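White flakes in tea after moving – is it the water or me?
Posted in Kitchen & Water, 188 views

limescale_larry
Moved from Chuensuk to Talley in February and my tea has had a skin on it ever since. There are white flakes at the bottom of every mug. I boil a pot in the morning and by lunch there's a chalky ring where the water was. My old place never did this. The landlord says the water is "full of character." Is it safe to drink, and how do I get rid of the stuff without buying something expensive? I already own one water filter jug (a Letura) and I resent it. 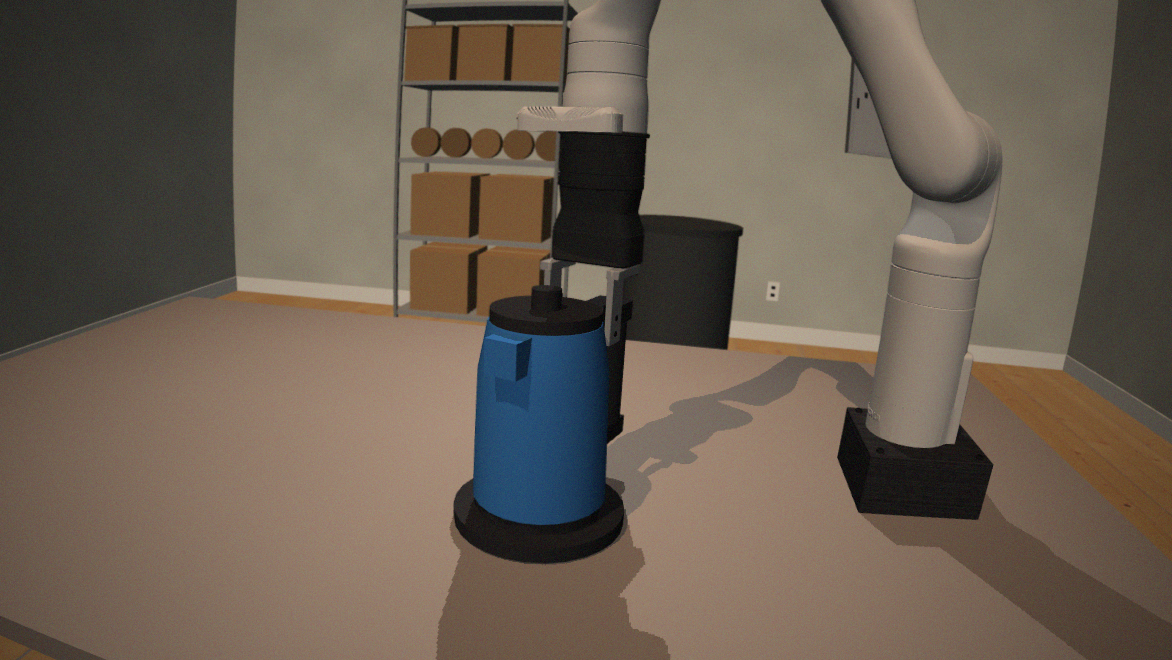 Blue body, black lid, black base.

porchlight88
Welcome to Talley. You have hard water, like the rest of us. The flakes are mostly calcium carbonate, and on a public supply they're harmless, just ugly. They fall out of the water when you heat it.

For the buildup, mix equal parts white vinegar and water, enough to cover the crust. Bring it just to a boil, switch off, and leave it for an hour. Pour it out, rinse, then boil plain water and throw that away too. Do the plain boil twice if you have a nose. I skipped it once and served my mother-in-law a cup of pickled Earl Grey, and she drank all of it to make a point.

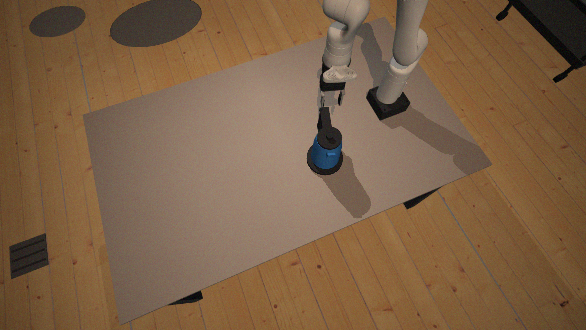

Citric acid works just as well and doesn't make the house smell like a fish fry. A tablespoon to a quart of water, same routine. Check the manual first if there's any exposed metal you care about. Don't go at it with steel wool. Also, empty out leftover water at night – scale loves a puddle.

As for the filter jug, it'll help some if the cartridge is the kind that handles hardness and you change it on time. Mine was overdue by almost 16 weeks when I last looked, at which point it was a jug.

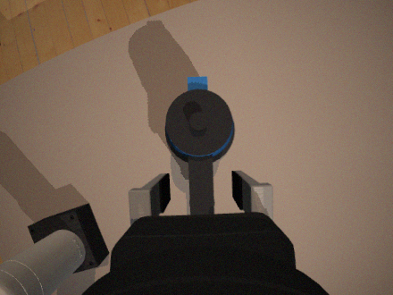

Page 3 of 16

grumbling_in_puvholm
just drink coffee

porchlight88
Coffee is also made of water.

grumbling_in_puvholm
not the way I make it. but ok, the citric acid thing does work, I use it on the shower head. get it in the canning aisle, it's cheaper than the stuff labeled descaler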